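Vitrina de conservación Hirau 108
Fabricante: Stamlow
Línea: equipamiento para museos y colecciones arqueológicas

La Hirau 108 es una vitrina de sobremesa destinada a la exhibición de piezas arqueológicas de pequeño formato: cerámica, glíptica, numismática, fragmentos epigráficos y objetos de metal. Su diseño responde a las necesidades de instituciones que reciben obras en préstamo o en depósito y deben acreditar ante el prestador las condiciones en que estas permanecen expuestas.

El cuerpo se compone de una base de acero lacado y una campana de vidrio laminado de baja reflexión. El cierre perimetral se efectúa mediante junta de silicona neutra y dos cerraduras de seguridad con llave independiente. El compartimento técnico, situado bajo el plano de exposición, admite casetes de gel de sílice y puede atenderse sin abrir la campana – circunstancia que los contratos de préstamo suelen exigir de manera expresa.

Características técnicas
Anchura exterior: 108 cm
Altura de la campana: 91 cm
Carga máxima sobre el plano: 30 kg
Casetes de gel incluidos: 2
Acabados: gris grafito, blanco mate
Iluminación: opcional, módulo Poulain de fibra óptica

Suministro e instalación
La vitrina se entrega montada y embalada en caja de madera tratada. El plazo de fabricación es de 30 días desde la aprobación del plano. Los soportes interiores de la serie Honero se presupuestan por separado, previa remisión de las medidas y el peso de cada pieza. El desplazamiento de vitrinas con obra en su interior queda excluido de la garantía. 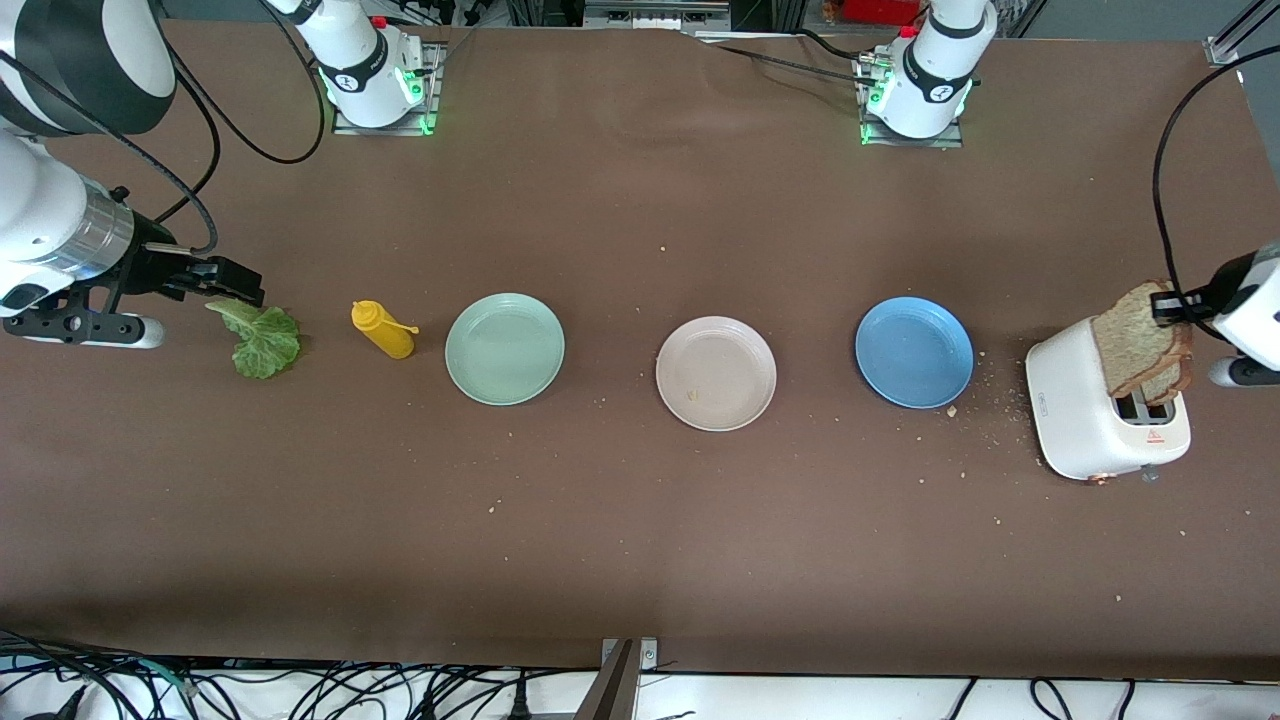 Consulta recibida del departamento de colecciones de Poulain: ¿puede colocarse un precinto del prestador en la campana sin dañar la junta? En nuestro último depósito de cerámica se nos pidió y no supimos dónde fijarlo.

Stamlow informa de que la base dispone de un pasador lateral previsto para precintos de hilo o de plástico, accesible con la campana cerrada. Los precintos adhesivos no deben aplicarse sobre la silicona.

Referencias y recambios
Juego de casetes de gel de sílice
Junta perimetral de repuesto
Duplicado de llave, previa solicitud escrita de la institución titular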